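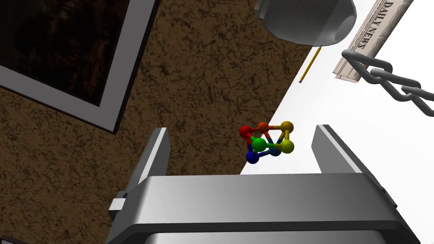
켈리아 정수장 견학 보고

1월 켈리아 정수장의 시설 공개 행사에 참가하였다. 집결은 오전 9시 30분 관리동 1층이었고, 공정 설명은 운영과의 에스마일 모하마디가 맡았다. 참가자는 21명이며 대부분 인근 지자체의 상수도 담당자였다.

정수장은 베스트빌 북쪽 하천에서 취수한다. 원수는 구경 600mm 도수관 2계열로 착수정에 유입되고, 평상시에는 두 계열을 모두 사용한다. 착수정에서는 수위와 탁도, pH, 수온을 연속 측정한다. 동절기에는 저수온으로 응집 효율이 떨어지므로 응집제 주입률을 하절기와 다르게 설정한다. 주입률은 자 테스트 결과를 기준으로 하며 시험 주기는 1일 1회, 강우 시에는 4시간 간격이다.

혼화지는 기계식 급속 교반, 응집지는 3단 완속 교반 방식이다. 단별로 교반 강도를 낮추어 플록의 파괴를 막는다. 침전지는 횡류식에 경사판을 추가한 구조로, 경사판은 후단부에만 설치되어 있다. 슬러지 수집기 한 대는 체인 교체 작업으로 정지 중이었고 해당 지는 배수된 상태였다. 덕분에 평소 수면 아래에 있는 경사판 지지대와 바닥 호퍼의 형상을 확인할 수 있었다.

여과지는 모래와 안트라사이트의 이중 여재를 쓴다. 역세척은 공기 세척, 공기와 물 동시 세척, 물 세척의 순서로 진행된다. 개시 조건은 손실수두, 여과수 탁도, 여과 지속시간 중 하나가 설정값에 도달하는 것이다. 견학 중 4호지의 역세척을 처음부터 끝까지 참관하였다. 공기 세척 초기에 벽면 쪽 기포 분포가 고르지 않았는데, 설비 담당 파르바네 호세인자데의 설명에 따르면 하부 집수장치 노즐 일부가 막힌 것으로 추정되며 봄철에 여재를 걷어내고 점검할 예정이다. 역세척 배출수는 회수조를 거쳐 착수정으로 되돌린다.

소독은 현장 제조 차아염소산나트륨으로 한다. 액화염소 설비는 철거되었고 옛 저장실은 자재 창고로 전용되었다. 정수지 유출부의 잔류염소는 연속 측정하고, 관말 지점은 별도로 채수하여 분석한다. 지난해 관말 채수 건수는 281건이다.

중앙제어실은 마지막 순서였다. 제어 화면은 공정별로 나뉘어 있으며 경보는 3단계로 구분된다. 질의응답에서 에코 아참퐁이 정전 시 약품 주입 펌프의 절체 시간을 물었다. 비상발전기 기동까지는 무정전 전원으로 주입을 유지하고, 송수펌프는 수동으로 순차 재기동한다는 답변이 있었다. 송수펌프의 인버터 적용 여부에 대한 추가 질문에는 일부 호기에만 적용되어 있다고 하였다.

수질시험실은 정기 분석 일정과 겹쳐 복도에서만 둘러보았다. 슬러지 탈수동은 견학 동선에서 제외되었다. 공정 계통도와 여과지 단면도는 배포 자료에 포함되어 있으며, 사본은 골나르 마잔다라니에게 요청하면 받을 수 있다.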